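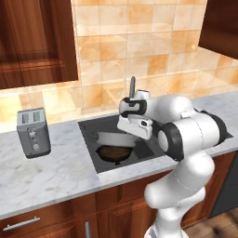

Tully's community kitchen opens its doors in February

By Noemi Ruggiero
November 24, 2025

Search this site Enter keywords Go

I've been pestering people about the old Wultness building for what feels like forever, so you can imagine how happy I was to get a call from Ailbhe Mulligan last week. The shared kitchen is going ahead! The lease is signed, the gas line has passed its inspection, and if the plumber keeps his word we'll all be cooking in there in February.

If you haven't been following along, Wultness was the bakery supply place on the corner by the post office. It closed 11 years ago and has mostly been used to store folding chairs. Ailbhe and her business partner, Bhupendra Rastogi, want to turn the ground floor into a kitchen that anybody in Tully can rent by the hour, whether you're selling jam at the market or just need a bigger oven than the one you've got (hello, everybody who hosts Thanksgiving in an apartment).

There will be 2 kitchens. The larger one is for people with a food license, and it gets the big ovens and the walk-in cooler. The smaller one is set up more like a home kitchen and will be used for classes and family bookings. Bhupendra told me he's already planning a bread night and a course on pickles, and I have put my name down for both.

Money was the sticking point, as it always is. The fundraiser closed in the fall at $2,717, a good bit over what they'd asked for, and most of it came in small amounts from people who live within walking distance. A further $500 came from Brillska, the fabric shop next door, which I thought was very sweet considering they'll be the ones living with the smell of onions all day.

Not everyone is thrilled. Hauke Tiedemann, who lives over the pharmacy, told me he's worried about deliveries blocking the alley early in the morning. Ailbhe says trucks will have to use the front, and that she'll put her phone number on the door so neighbors can call her directly. Hauke says he'll believe it when he sees it. Fair enough, I've tried to get a car down that alley and lost a mirror.

Rates haven't been set yet. I asked twice and got a smile both times, but I was told that evenings will cost less than mornings and that school groups will get a discount. Bookings will go through the website once it's up, and until then there's a paper sign-up sheet at the counter in Brillska. Bring your own apron, and please label anything you leave in the fridge.

I'll post the opening date as soon as Ailbhe gives me one.

Last updated: 4:15 p.m., to correct which side of the building has the entrance (it's the post office side, sorry!)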